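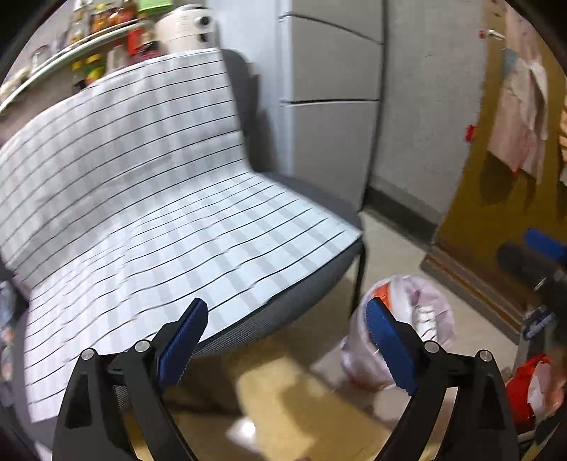 Anas Ouali

Prerkora Hand Gripper Kit — Set-up Guide
Section 4: Recording in a home kitchen

Read Section 3 (pairing and charging) before you start. Each recording is called an episode. One session is 40 episodes of the same task.

4.1 Before the first episode

1. Choose one task from the task sheet and stay with it for the whole session. Picking up a cloth from a chair and laying it back is a good first task.
2. Leave the room as it is lived in. Jars, bottles and a lined waste bin can stay where they are.
3. Put away mail, pill bottles and anything else with a name or address on it.
4. Turn off the stove.
5. Wipe the lens with the dry cloth from the kit.

Note: Do not swap the finger pads in the middle of a session. Pads of different wear grip differently, and the episodes will not match.

4.2 Recording an episode

1. Hold one gripper in each hand with the fingers open.
2. Press the side button and wait for 2 beeps.
3. Stay still for one beep more, then move toward the object at normal working speed.
4. Close the fingers fully on the cloth. A half grip often slips partway through the lift.
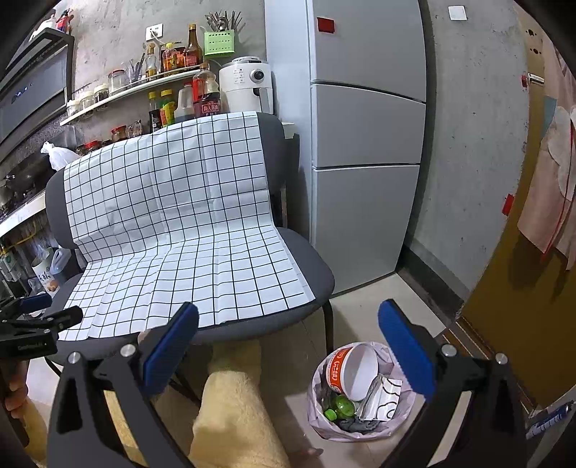 5. Lay the cloth down, open the fingers and back away before you press the button again.
6. Change the starting position a little each time — shift the cloth, turn the chair, or stand a step to one side.

If the cloth falls, keep recording and pick it up again. Mark the episode R (recovered) in the log. Delete an episode only if the button was pressed by mistake.

Caution: Keep your own fingers clear of the linkage when it closes. Do not use the grippers near an open flame or over a full sink.

4.3 After the session

Dock both grippers and leave them on until the upload light goes out. An episode longer than 900 frames is split in two by the Hemosico uploader; log it under the first number only.

Revised August 29, 2025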